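Início Destinos Fórum Entrar
Pesquisar no site... Buscar

Voo cancelado e hotel não reembolsável, alguém já conseguiu o dinheiro de volta?

Wagner Arruda
Gente, a Fleltgate cancelou meu voo de junho e devolveu a passagem inteira, tudo certo. O problema é o hotel: reservei 3 noites pela Skundeo, deu 868 reais, tarifa sem reembolso. Já liguei duas vezes e um joga pro outro.
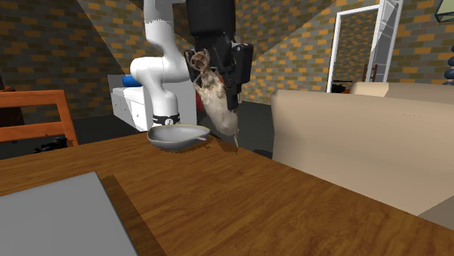 O hotel até foi simpático - disse que libera se a Skundeo pedir. Só que a Skundeo não responde e-mail. Insisto ou esqueço?

mari_viaja
Insiste! Passei por isso ano passado e recuperei uns 600 reais. Pede pro hotel escrever que aceita cancelar sem multa, anexa a carta da companhia e manda tudo junto pelo chat deles, de manhã cedo, que atendem mais rápido (de noite é só robozinho).
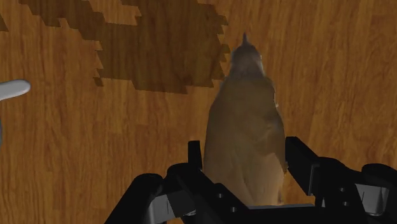 Se não devolverem, pergunta se dá pra mudar a data. Eu preferi o dinheiro, mas minha irmã trocou e foi em outra época, numa boa.

Thiele
comigo nunca devolveram nada, boa sorte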